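Handheld gripper fingers for soft fruit: blue pads vs. bare?

kuncombe_kev
Posted Feb 14, 2020

Hi all, long time reader. I've been going back and forth on fingers for our handheld grippers and I'd like some opinions before I order more. We have two kinds of finger here. One is the jointed type with a long soft pad down the inner face, and the other is the Vaher stock set, plain hard plastic with a bit of texture. Same trigger, same camera mount, I just swap the fingers.

So far I've done 130 grasps with each on mixed fruit, and the pads are ahead on everything small and round. Longans are the worst thing I've ever tried to pick up (they roll the second you breathe on them), and with the Vaher set I'm dropping or chasing them all the time. Padded, I mostly get them on the first close. Plums are a wash. Tomatoes I trust to the pads only, after an incident.

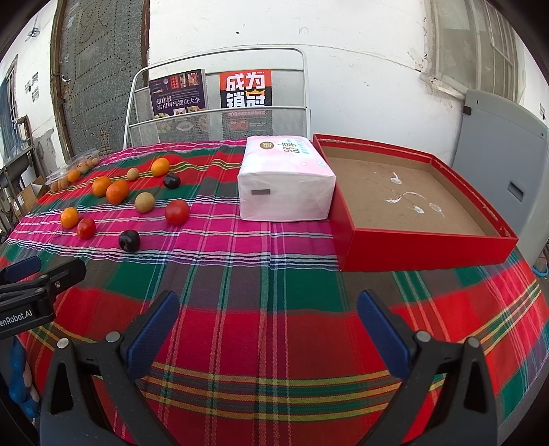
Padded fingers, jaws open, fruit on the left and the red box on the right.

The tissue package is my "big boxy thing" and that's where I'm less sure. The pads grab the wrapper and I end up dragging the whole thing sideways if I come in even a little crooked. Anybody else see that?

drosta_dan
Yep, same. Wrapped stuff wants a slicker finger. I keep a strip of packing tape over the bottom third of the pad for anything in plastic film. Ugly but it works, and it peels off clean.

L. Intarasuk
I'd be careful with that first post. 130 each is fine, but who's doing the grasping? If it's you both times and you did the Vaher set first, you got better at longans in between. I did the same thing in November with two sets of Drosta fingers and was so sure of myself, then I ran them in the opposite order and half the difference went away.

kuncombe_kev
Ugh. Yes, it was me, and yes, Vaher first. I'll redo it mixed up.

grillwood
Going to disagree with Lamduan a little. Order matters, sure, but hard plastic on a wet plum or a small round thing is just a bad idea, you don't need a study for it. I've put more than 200 hours on padded fingers and I'm not going back. What I'd look at is the pivots. Mine loosened up and the fingertips stopped meeting, and I blamed the pads for 2 weeks.

L. Intarasuk
Not saying pads are worse! I use them too. I'm saying I wouldn't buy a box of them on that comparison.

kuncombe_kev
Checked the pivot screws after reading this and one of them did turn a bit. Not sure how long it's been like that, so that's another thing to do over.

Also, does anyone have trouble tracking on a plaid tablecloth? A guy at work swears a busy pattern helps the camera keep its position and I think he just likes the tablecloth.

drosta_dan
He's right, lol. Plain white table was miserable for me, I lost tracking whenever I got close. Plaid, newspaper, whatever, give it something to look at.

grillwood
Mostly agree, except mine gets confused by repeating checks if they're small. Big blocks are ok. Leave some stuff standing at the back of the table too, books or a rack or something.

kuncombe_kev
OK, tablecloth stays. Redoing the longans tomorrow with 3 people taking turns, will post numbers.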